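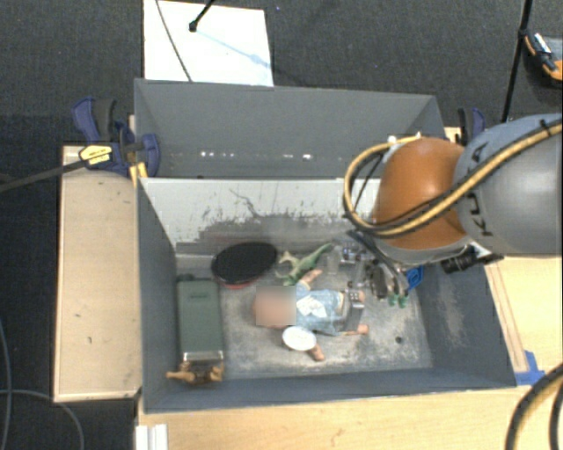

Page 6

Week Four: Where the Clues Go

Hi everyone. Last week we got through openings, and a few of you stayed back to argue about prologues (I'm still on the side of cutting them, sorry!). This week is clues, and I've typed up more than usual since the sound in the room was so bad.

Let's start with my own mess. The first draft of my mystery, Plulleck, had the killer's muddy boots turning up in the second-last chapter. I thought that was clever. My writing group thought it was cheating, and they were right. A reader wants to be able to flip back and find the boots sitting there in plain view, somewhere they walked right past them.

So I went back and put the boots on the porch on page 104. I gave them half a sentence, in the middle of a paragraph where two sisters are fighting over who gets the house. Everyone reads the fight. Hardly anyone remembers the boots. Then on page 136 the detective trips over them, swears, and moves on, and that's the second mention. By the time they matter, you've met them twice.

The hiding spots I use most

In the middle of a list. People remember the first thing and the last thing, so the clue goes third out of five.

Just before something loud. A phone rings, a kid falls off the dock, someone says they're leaving. The reader's eye runs ahead to the noise.

In a joke. If a character gets a laugh out of it, we file it under colour and forget it. I love this one and probably use it too much — my editor has started writing "joke clue?" in the margins.

In the mouth of somebody we don't trust. Careful with this. If your liar tells the truth once, it has to sound exactly like all the lies.

Red herrings

A red herring needs its own honest explanation. In the Hudmont story we read in class, the neighbour burns papers in the backyard at midnight, and we all decided he'd done it. He's burning old love letters. That works for me, as he had a real reason and it tells us something sad about him. If he'd been burning blank paper just to look guilty, I'd have thrown the thing across the room.

Someone asked how many you can get away with. I don't have a rule. I'd say if you can't remember all your false trails without checking your notes, your reader's in trouble too.

Keeping track

I use index cards, one per clue, with the chapter it first shows up, the chapter it comes back, and who knows about it. Coloured pens if you're that way inclined. When I was working on Zindgate I skipped the cards and ended up with a detective who knew about the spare key before she'd been to the house. I found that one in proofs. Not a fun afternoon.

For next week

Write a scene of two pages or less with one clue in it. Don't tell us what it is. We'll swap and guess, and if your partner finds it on the first read, bury it a bit deeper and try again. Bring a printed copy, please, double spaced, and a pen.

Reading is the first two chapters of Hosoda. Watch what happens with the umbrella.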